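Vastum sidewalk rover kit: camera mount and calibration set, reviewed

22/10/2019

The box says you can have the Vastum mount fitted and calibrated in 7 minutes. It took me 122, and that was the second attempt. I bought the set to replace the home-made bracket on our pavement rover, which had sagged so often that I was redoing the camera angle before every outing.

What you get is a clamp, a short mast, a printed checkerboard and a licence for the Ustska calibration program. The clamp is good. It grips the chassis rail firmly and the bolts are a size you already own a key for. The mast is less convincing. Its tilt joint relies on a single friction washer, and mine needed tightening after the first outing. I've since put thread lock on it, which the manual tells you not to do.

Calibration indoors went well enough. The program wants plenty of views of the board, and it warns you when you've covered only the middle of the picture. My complaint is with the exposure step. Vastum has you set it once, under even light, and then lock it. Try that on a tree-lined pavement at midday and see how far you get.

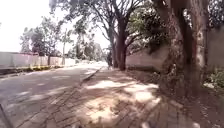
Leaving exposure on automatic is no cure either, as the picture swings about whenever the rover rolls out of shade. I ended up fixing the shutter and letting only the gain move, with an upper limit found by trial and error. The manual gives this half a line.

The other thing to check is the body mask. If any part of the rover pokes into view, you must mark it out by hand or the path finder may treat it as an obstacle that never goes away. Move the tilt by a hair and the mask has to be redrawn. The Pavlović bracket I tried in April has a notched joint, so it goes back to the same angle every time. It is uglier, and 107 grams heavier on my scales, but I redrew the mask once and left it alone.

Would I buy the Vastum again? For the clamp, perhaps. The claim of 2,000 hours between adjustments I don't believe for a moment – not with that washer.

Related items
Irkutport wheel hub grease kit
Pavlović notched camera bracket
Ustska calibration boards, matt finish
Spare tilt washers for Vastum masts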